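Llevo tres semanas enseñándole a un brazo industrial a coger cosas de una bandeja, y mi principal conclusión es que yo tampoco sé cogerlas. Con la mano, sí. Con un mando de teleoperación y medio segundo de retraso, tengo la destreza de un bebé con manoplas.

El procedimiento es sencillo de contar. Yo muevo el mando, el brazo me imita y el ordenador guarda el recorrido como demostración. Xuelian Lu, que coordina el asunto, quiere 220 demostraciones por persona. El martes hice 40 y soñé con ellas.
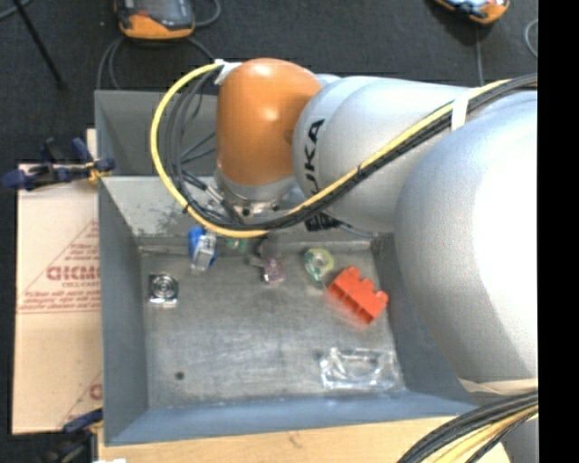

Lo que más cuesta enseñar es la duda. Cuando me acerco a una pieza y me arrepiento a medio camino, el arrepentimiento también queda grabado, y Mingxuan Luo asegura que el modelo lo aprende con entusiasmo. El bloque rojo anaranjado, con sus tetones, se me da bien: entro en diagonal, como está él, y cierro. La bolsa de plástico transparente es otra historia, porque arrugada en el fondo de metal gris no tiene por dónde empezar. Con el aro verde amarillento probé a meter un dedo de la pinza por el agujero, muy orgulloso, hasta que Xuelian me pidió que no inventara.

Mañana toca repetir las de la bolsa. He pedido que bajen la velocidad del mando a 50, y me han dicho que ya estaba a 50.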